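Min: picking and folding records from the Tramstead returns room

README, version 3
Last changed 2020-06-01
Maintained by Mélanie Gill (data) and Villads Ingvarsson (floor and rota)

What is in here

Min is the set of recordings Funon keeps from the returns room at Tramstead, where soft goods come back, get looked at, folded and put on the shelf again. One part of the work is now done with an arm and a two-finger gripper. The rest is done by the same people as before, though not in the same order and not for the same number of hours at the folding table.

The set has 1459 episodes. An episode is one attempt at one item, from the moment the operator presses start to the moment the gripper is open and the operator presses stop. 318 of them are marked as failed and have been left in. Please don't drop them without reading the notes column, as a good number failed for reasons that had nothing to do with the grip.

Folders

episodes/ one folder per attempt, with wrist video, joint positions and gripper opening
stills/ single pictures taken from the wrist video, 900 in all
shifts/ the rota for each session, with roles but no names
notes/ free text typed by operators at the end of a shift
skinwood/ settings for Skinwood, the program that queues items and shows the stop screen

The shifts folder uses four roles: operator, sorter, folder and cover. "Folder" means a person folding by hand. We tried renaming it and the rota sheets stopped matching, so it stays.

How the work changed

Before November every person in the room sorted and folded, swapping when they felt like it. With the arm running, one person has to stay near it as operator, and that person can't also sort. In the first weeks this made the room slower. Sorters were waiting for someone to take full crates away, and the operator could see it and couldn't leave.

Two things were altered after that. The operator turn was cut so that people change over every 15 episodes, and the sorters were allowed to pause the queue from their own side. Both changes show up in the data. After the first, sessions have more short gaps in them. After the second, there is a new stop code, S4, which only means that a sorter asked for a pause. It is not a fault.

Sore wrists from folding come up less often in the notes than they used to. Tired eyes and boredom come up more. The operator's job is mainly watching, and several people wrote that they would sooner fold. Villads now lets people opt out of operator turns, so the same few roles repeat in later shifts. Anyone using the rota to compare operators should know that the later ones chose the job.

Pay grades did not change. Operator was written into the existing job sheet as a duty.

Wrist video
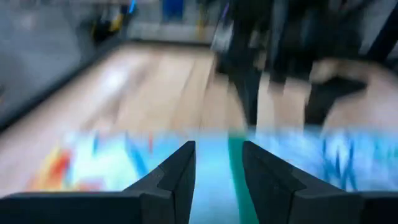 Stills were picked by a script at even steps through each clip and nobody sorted them for sharpness. Fast moves come out badly smeared, and we have kept those. The gripper fingers stay fairly clear while the printed blue and white item beyond them is streaked and the floorboards have gone soft, so a label such as "print readable" has to be "no" even though the colours are plain enough. Use the gripper opening from the joint file if you need to know the width of the gap. Don't measure it off a still.

People in the video

Staff agreed to being recorded from the waist down. Where a face got in, the clip was taken out. Legs, hands and shoes remain, and a person standing nearby should be labelled "person" with nothing added about who it might be. We ask that nobody uses the video to time individual workers. It was a condition of the agreement with the floor staff and it applies to anyone we pass the set on to.

Known problems

Clock drift between the arm and Skinwood in the early sessions. Use the arm's clock.

Item type was typed by hand until November, so expect "towel", "towels" and "twl".

Notes are missing for some late shifts - the form was closed before the last changeover.

Corrections go to Mélanie. Questions about the rota or the stop codes go to Villads.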